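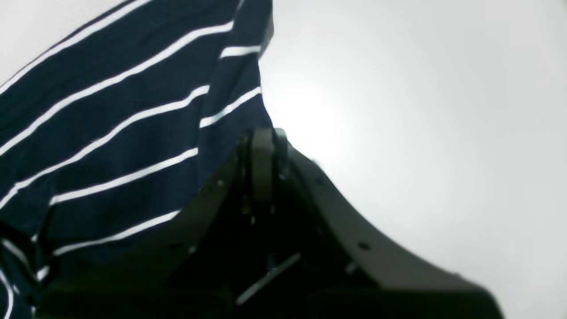
Fold the Shirt Flat First
Posted by Rory Niven on 12 December 2022
Filed under: Household

Most advice on folding shirts begins with the first fold. I think this is the wrong place to begin. The quality of a folded shirt is mostly settled before any fold is made, at the stage where it is laid out, and that stage is usually rushed or left out.

A shirt taken from a heap has twist in it. The front and back panels have shifted against each other, and one side seam sits further in than the other. Folding fixes that error in place and doubles it with each layer. Pressing down on the finished packet hides it for a day or so.

A striped shirt is the best thing to learn on. The stripes work as a ruled grid. Where they run straight, the cloth is lying square. Where they bow, it is being pulled, and the place to correct is normally a hand's width away from the bend.

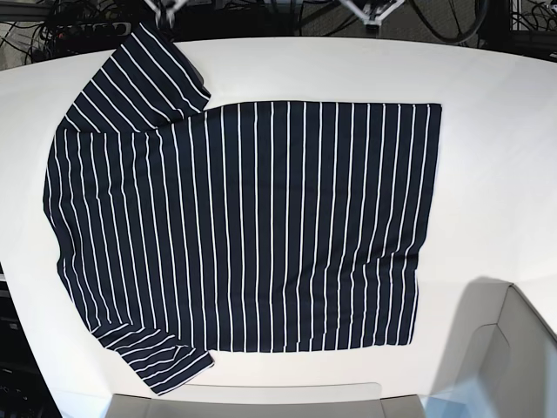 Navy shirt with white stripes, laid out sideways on a table.

Some bowing near the neckline is acceptable. The shoulders are shaped and will never lie as flat as the body, and tugging at the collar only moves the slack into the sleeves. The hem is the better reference. Set it straight, then smooth towards the shoulders.

Taras Didenko, with whom I have argued this point since May, folds against his chest while standing and maintains that a table is a luxury. His method is quicker. It also depends on both arms pulling equally, and mine do not.

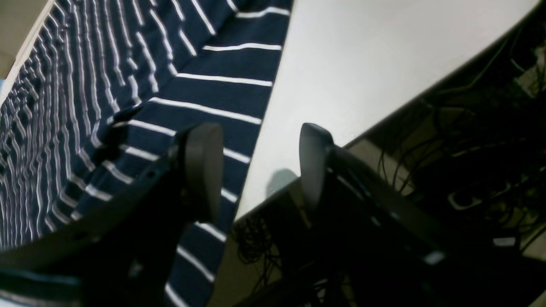 The table need not be large, but it should be clear and it should be smooth. A bedspread grips the lower layer while the upper one slides, so the two panels part company again at the first fold. I would take a small hard surface over a wide soft one every time.

As for sleeves, I lay them out at whatever angle they fall and bring them in after the body is square. Didenko does them first. We have not settled that either.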